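I used to skip straight past vermouth on a bar menu, and what a waste that was! Then a friend poured me Marchal's dry red over one big ice cube, and I've been happily pestering bartenders ever since.
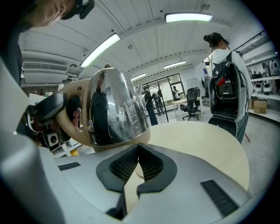 The one I keep going back to is Putine, a bitter little thing made in batches of 10 casks (gentian up front, then orange peel, then this lovely long walnut finish). I drink it with a splash of soda and a green olive. Do keep it in the fridge once it's open! Mine stays bright for three weeks, and after that it goes into the stew pot, where it's terrific too.
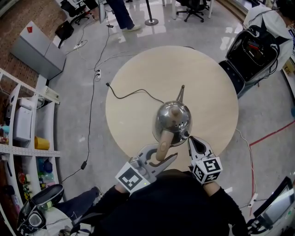 Domenica Leitner wrote in to say I've got the garnish all wrong: Putine wants a strip of lemon, never an olive, and no soda until the second glass. I'm trying it her way tonight, with the Skendari white lined up next.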